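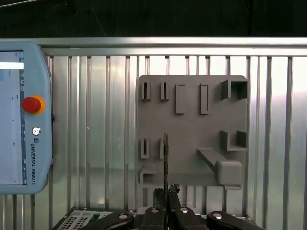 A reader in Asstead wrote to say that Voicu had eaten their home screen, all of it, twice in one week, and would we please ask the people behind it what they were playing at. So we asked. First question of the interview, no warm-up.

"Fair," said the developer. Long pause, kettle going in the background. "That was the 12 update. The layout file got saved before the icons had finished loading, so if your phone was slow you saved a blank page over your good one. Then it did it again when you put it back. I'm sorry to whoever that was."

Fixed now? "Fixed in the one after. It keeps your last 7 layouts and it won't save an empty one without asking."

Voicu, for anyone who's come in halfway, is a launcher for Android phones. Replaces your home screen. Everything on it is a list of words, big ones, and you pick how big. No icons unless you ask for them, no dots, no little numbers in red. Made by Hesgate, and Hesgate is two people and a spare bedroom in Clestthorpe. We spoke by phone to the one who writes the code. They'd rather not have their name up, having had some odd emails, so "the developer" it is all the way down.

How did it start? With a parent's phone, apparently. "She kept losing the phone app. The thing you make calls with. It would slide off onto another page and she'd think it was gone, and she'd ring me on the landline to tell me she couldn't ring me. So I made a screen with four words on it. Phone, messages, camera, torch. She used it for a year before I put it anywhere public."

Public meant a forum thread, then a download link, then a proper listing in May. 814 people on the test version before that. "I know the number because I had to add them by hand, email by email, and I did it in one go on a Sunday-ish sort of afternoon with the radio on. Wouldn't do that again. There's a way of doing it with a link, someone told me after."

Most of our talk was about the thing everyone writes to us about, so let's get to it. Gestures. Voicu took them out. Swipe up, swipe down, double tap to lock, all in the early versions, all gone by the spring. People were cross. Some of them are still cross, see our inbox.

"I'd put them in because every other launcher had them," the developer said. "You look at the others and there's a settings page just for swipes, so you think, well, I need one of those. And then the messages I got were nearly all from people who'd swiped by accident. My phone's locked itself. My phone's opened the camera in my pocket. I took forty pictures of the inside of my coat. I was spending my evenings answering mail about a feature I didn't use myself."

So out they went. In one update, no warning. "I'd do the warning differently. I'd have put a message up. I thought I had put a message up, but it only showed if you'd opened the settings in the last month, and who does that."

Will they come back? There's a compromise on the way. One gesture, off to begin with, and you choose what it does. "One. People will ask for two. I'm going to be boring about it."

We pushed a bit. Plenty of readers like a phone they can bend to their own habits, that's half of why they put up with a different launcher in the first place. Isn't one gesture a bit stingy? The developer took it well enough. "There are very good launchers for that. I've got one of them on my other phone. If you want nine swipes and a weather thing that rains on your icons, go and have it, it's lovely. I can't look after all that with the hours I've got."

Hours came up a lot. Both halves of Hesgate have other jobs. The developer does nights twice a week and codes in the morning before bed, "badly, mostly, and then I fix it when I wake up". The other one does the drawings, the store page and the replies to people who are rude. That's the deal they made at the start and niether of them has tried to get out of it.

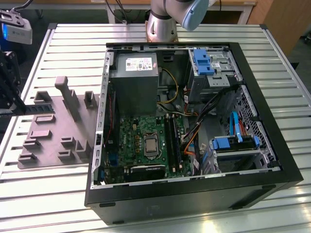 Will it run on a phone that's five years old? It will if the phone is on Android 6 or later, and the developer tests on one that old before every release.

The test phone has a cracked corner and a battery that gives up after an hour. It's the reason Voicu starts quickly, we were told, as waiting for anything slow on it is torture. "I put a nice fade in once. When you open the list it sort of breathes in. On my own phone it looked great. On the old one it looked like the phone was dying. Took it out the same night."

Battery next, as we get asked that more than anything bar the gestures. Does a launcher drain your phone? The developer's view is that a launcher that isn't doing anything shouldn't cost you anything, and Voicu doesn't do anything. It checks nothing, it fetches nothing. It doesn't have permission to use the internet at all, which you can see for yourself on the store page. If your battery's worse after installing it, the usual cause is that the old launcher is still running underneath. Go into your apps, find the old one, force stop. Some phones won't let you. "Some makers really don't want you to change the home screen. After every system update it quietly goes back to theirs and I get the mail. Set it again under default apps. I can't do that bit for you from inside the app, I've tried."

Backups, then. A sore point given how we started. At the moment you save your layout to a file and the file sits on the phone, so if the phone goes in the canal the layout goes with it. You can mail the file to yourself. It's a small text file, you can open it and read it, even change the order of things by hand if you're that way inclined. "People do. Someone sent me theirs with a spelling mistake in it that broke everything, and they wanted me to fix the spelling. I did, but I also made it skip lines it doesn't understand now."

No cloud backup planned. No account to sign into either. It'd mean the internet permission, and it'd mean a server, and a server means someone getting up at three in the morning.

Money. Voicu is free with everything in it except colours. Colours cost. It's a one-off and you get the lot, and if you never want your words in green you never have to pay. We said that seemed a funny thing to charge for. "It's the only thing I could find that wasn't needed. Big text has to be free. High contrast has to be free, black on white and white on black are both in there. After that what's left? Green." Does enough of it sell? It pays for the store fees and a decent lunch, and the 15 per cent they'd put by for a new test phone went on a chair instead.

And iPhones? Asked every week, apparently. Can't be done, not without jailbreaking, and the developer isn't going near it. There was a go at a widget version that got as far as a sketch. You'd get a list of words in the side panel, one swipe away from where you actaully want it. Dropped.

What they do want is better sorting. At present the list is either in the order you set or A to Z. A lot of people have asked for most-used first. It's been built, it's sitting in a test copy, and the developer hates it. "Everything moves. You reach for messages and it's the calculator. It's the exact thing I made this to get away from. My mum would be on the landline again in ten minutes." It may turn up as an option, well buried. Or it may not.

Folders are coming sooner. Only one level deep, and they open in place under the word you tapped so you never leave the page. That's the next update, along with the one gesture and a fix for right-to-left text, where the words lined up on the wrong side and the tick boxes landed on top of them. No date given. We asked twice.

Last thing, from the Asstead reader again, who wanted to know if a lost layout could be got back. If you've updated since, look under Settings, then Layouts, then Older. Anything saved before the 12 update should still be in there with its date next to it. Tap, hold, restore. If the list is blank then it's gone, sorry, and the developer says to write in with your phone model all the same so it can be added to the pile.

Contact the desk | Corrections | © September 2019 | Back to top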